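Mini oven questions, all in one place

I've been cooking in a mini oven since I moved to Stockdale, and I've written about it often enough on this blog that the same questions keep landing in my inbox. So I've put the answers together. I'm a keen home cook and nothing grander, so if your manual disagrees with me, go with the manual!

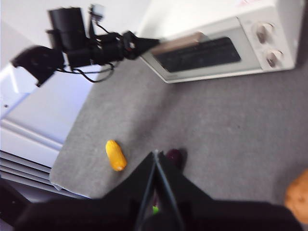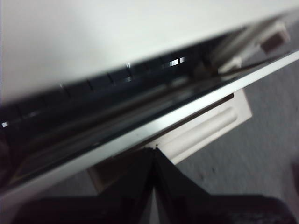
Do you need to preheat a mini oven?

It depends what you're cooking. For toast, cheese on toast or warming up last night's pizza I don't bother. For anything with a rise in it – scones, muffins, a small sponge – let it heat up fully first, and give it a couple of minutes longer than you think it needs.

What's the best way to clean a white one?

A soft cloth, warm water and a drop of washing-up liquid, with the plug out and the oven completely cold. White shows every fingerprint, so I wipe mine over after cooking on a Sunday and it never gets too bad. Keep scouring pads well away from the outside (I learned that on my first one, and the dull patch was there until the day I gave it away). For baked-on splashes on the door glass, lay a damp cloth over them for a while and they'll usually wipe off.

Can I stand things on top?

Please don't. The top of most mini ovens gets properly hot, and I've lost a bread bag and a rather nice tea towel that way. When it's been off for hours and you're desperate for somewhere to put the post, fine, but you'll forget it's there. I know I do.

How much space should I leave round it?

Check the booklet, as they vary a lot. I leave a good hand's width at the back and sides and nothing at all overhead. Curtains are the thing to watch.

My cakes burn on top and stay raw in the middle. Help!

You're very close to the heating element in there, so this happens to all of us. Drop the rack to the lowest position, turn the heat down a bit and lay a piece of foil loosely over the tin once the top has coloured, making sure it can't touch the element. A 500 g loaf tin works much better than a deep round one. My friend Dörte Kasten swears by baking everything as buns, and her buns are very good, so perhaps I should listen.

The temperature dial seems wrong. Is it broken?

Probably only a bit optimistic. Buy a cheap oven thermometer, sit it on the middle rack and see what it says at a few settings. Mine runs cool, so I turn it up a touch and get on with it. If it's miles out, or it changes from one day to the next, ring the manufacturer.

Can I use it with an extension lead?

I plug mine straight into the wall and I'd say the same to you. They pull a lot of power for their size. Don't share the socket with the kettle through an adaptor either.

What do you cook most?

Jacket potatoes, by a mile. Then roast carrots, sausages for two, and oat biscuits with 100 g of butter in them that I always mean to share. I did once try a whole chicken – it fitted, only just, and the smoke alarm had plenty to say about it. Thighs are much easier.

Will you do a post on baking bread in one?

Yes! It's half written and I'm hoping to have it up in June.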